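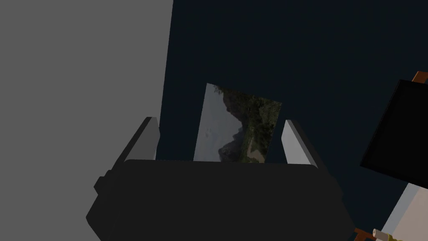

On cherche du monde pour le club robotique !

Bonjour à toutes et à tous ! Je m'occupe du club robotique de Mornico depuis trois ans et, comme chaque rentrée, je fais mon petit appel. Il nous reste des places dans l'équipe Baltex, celle qui prépare le concours de manipulation en simulation, et j'aimerais bien les remplir avant octobre.

Le principe du concours : une pince à deux doigts, une pièce virtuelle avec des objets dedans, et des consignes du genre « attrape la photo et va la poser ailleurs ». Dit comme ça, c'est un jeu d'enfant. Essayez donc de saisir une carte toute fine sans la faire pivoter, et on en reparle (moi j'y ai laissé une bonne partie de mes vacances, et je ne regrette rien). Chaque équipe rend 1000 essais enregistrés, pilotés à la manette ou par un programme, puis entraîne son modèle dessus. L'an dernier on s'est arrêtés à 278 essais parce qu'on s'y était mis beaucoup trop tard. Cette fois on commence dès la rentrée !

Ce que vous feriez avec nous :
- piloter la pince dans le simulateur et enregistrer des essais
- trier les essais, garder les propres, jeter les autres
- écrire un peu de Python, ou apprendre à en écrire
- modifier les décors, pour celles et ceux que la 3D amuse

Pas besoin d'avoir déjà touché à un robot. Si vous savez installer un logiciel et que vous supportez de recommencer le même geste vingt fois de suite, ça me va très bien. J'aimerais surtout trouver une personne à l'aise en 3D : nos textures sont un peu tristes et je n'y connais rien. Et quelqu'un qui aime rédiger, aussi, le rapport final est en anglais et je le traîne comme un boulet chaque printemps.

Côté pratique, on se retrouve une fois par semaine à 18 h 30, salle 57, au deuxième étage du bâtiment Obeidat (l'ascenseur est au fond du couloir, à gauche). Comptez deux heures, parfois plus en mai quand le rendu approche. Les ordinateurs sont sur place, mais vous pouvez venir avec le vôtre s'il a une carte graphique correcte. L'inscription est gratuite pour les étudiants, toutes filières confondues. Oui, les littéraires aussi, on en a eu deux l'an passé et elles pilotaient mieux que moi !

La finale a lieu en juin à Wernero. Le train est pris en charge par le club, le pique-nique non.

Pour vous inscrire, passez à la salle un soir de séance ou glissez un mot dans le casier du club à l'accueil, avec votre filière, une adresse mail et deux lignes sur ce qui vous tente. Pas de CV, pas de lettre de motivation. Je réponds à tout le monde, en général dans la semaine.

À très vite !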